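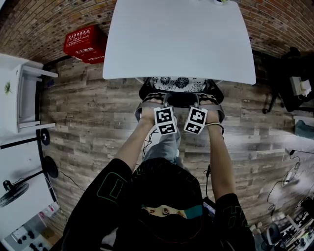
4 min read

From: Corrado Rizzi
To: handheld-grippers list
Subject: Re: Landine hand-held pair, worth the money?

Gladys Rugemalira wrote:

> We are a small lab and we have money left for one purchase before the
> end of December. The choice is between a second arm and a set of the
> Landine hand-held grippers, the two-hand version. I have read the
> product page and the setup guide and I still can't tell what daily
> use is like. Three things I would like to hear from somebody who has
> had them for more than a demo:
>
> 1. How long can a person work with them before the data gets sloppy?
> 2. Do the marker tags hold up, or are we going to be recalibrating
> all the time?
> 3. Is the Pelach software any good, or did people end up writing
> their own export?
>
> Our tasks are mostly table work. Folding, sorting, putting lids on
> boxes. Nothing heavy.
>
> Gladys

Gladys,

We have had a Landine pair since spring and have recorded more than 1,000 episodes with it, nearly all at a table, so your tasks are close to ours. I'll take your questions in order.

Working time. The grippers are not heavy when you pick them up, but you hold them out in front of you all day and it adds up. The fingers wrap over the straps, which take some of the load. We started with blocks of 60 minutes and the last part of each block was poor: slow closes, elbows dropping, the hands drifting too close to the body. We now do 14 episodes, put the grippers down, and swap people. Table height matters more than I expected. Ours was too low at first and everyone complained about their shoulders within a day. If you can get a table with adjustable legs, do it before the grippers arrive.

One related point, the operator should try standing as well as sitting. Two of our people record everything on their feet with the chair pushed under the table. A third can't stand it and sits. The head camera view is quite different between the two, so write down which it was. We didn't for the first month and had to sort it out by eye.

Tags. These are flat square markers, a different pattern for the left and the right. They have held up fine. The print has not worn and we have only replaced one, after it was bent in a drawer. What does cause trouble is where people point them. The tracking wants to see both tags from above, and a new operator will roll the wrist inward on a grasp and lose one. The software flags this, but only after the episode is saved. Ten minutes of practice in front of the live preview fixes most of it. Long sleeves are a problem too if the cuff slides down over the tag, so we push them up or work in short sleeves.

Lighting: plain ceiling light is OK. Direct sun across the table is not. A matte tabletop helps a lot. We had a glossy one and the tags were reflected in it at certain angles, which gave us ghost detections that took a while to find.

Cables. This is my main complaint. The cables are thin and there are too many of them, and they hang down between you and the table. We have had a plug pulled out in mid-episode more than once. Landine sells a clip set for this and I would order it with the grippers, or just use hook-and-loop ties and run everything back along the forearm. Keep the floor clear on both sides of the operator. Fans, power strips and so on should go farther back than you think.

Software. Pelach is all right for recording and not good for review. Start, stop, and labeling are quick. Scrubbing through an episode is slow, and the export puts each hand in a separate file with its own clock. The offset between them is small but it is there. We use a script that Lyimo posted to this list last year and it lines them up well enough for folding. For putting lids on boxes I would check the result by hand for the first few batches.

Support has been decent. I sent 3 questions and got useful answers to two of them. The third, on gripper width calibration, came back with a link to the page I had already read. The group in Reno wrote up their own method for that and it works – search the archive for "width table".

As for the second arm or the grippers: if your bottleneck is collecting demonstrations, get the grippers. If you already have more data than you can run, they won't help you and the arm is the better buy. The pair paid off for us mainly in bimanual tasks, where teleoperating was painfully slow.

I can send you a few raw episodes if you want to try the export before ordering. Tell me which task is closest and I'll pick some, including a couple of bad ones.

Corrado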